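About Killico

Killico installs and maintains robot arms for kitchens, canteens and small packing rooms. The company was started by Bendik Hedlund in Istow and now employs 28 people at 2 sites, Istow and Saldale.

What we do

We take over the repeated part of a job: picking up an item, moving it, putting it down. At the Turunen canteen in Saldale, staff used to make 3,000 such moves per shift by hand. The arm now makes 2,000 of them. The rest – anything fragile, hot or out of place – stays with people.

What changes for staff

No position is removed during the first year of an installation. This is written into each contract. Kitchen assistants are trained as cell operators and spend part of the shift setting out work, checking grips and logging faults. Pay grades are reviewed once training is signed off. Some staff prefer their former duties and may keep them.

Test work

Each handling routine is run on a bench with bowls, a plate and mixed small items before it goes to a customer.
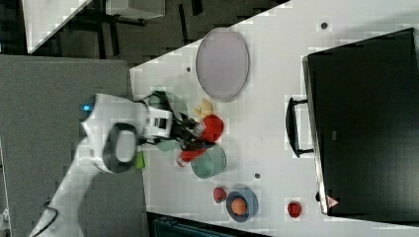
Arm and two-finger gripper at the bench; spray bottle grip in the second picture.

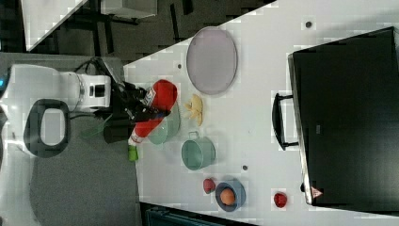 Contact and visits

Visits to the Saldale site are by appointment. Operators from the customer's own staff are welcome to attend and try the controls. This page was last revised on January 26, 2021.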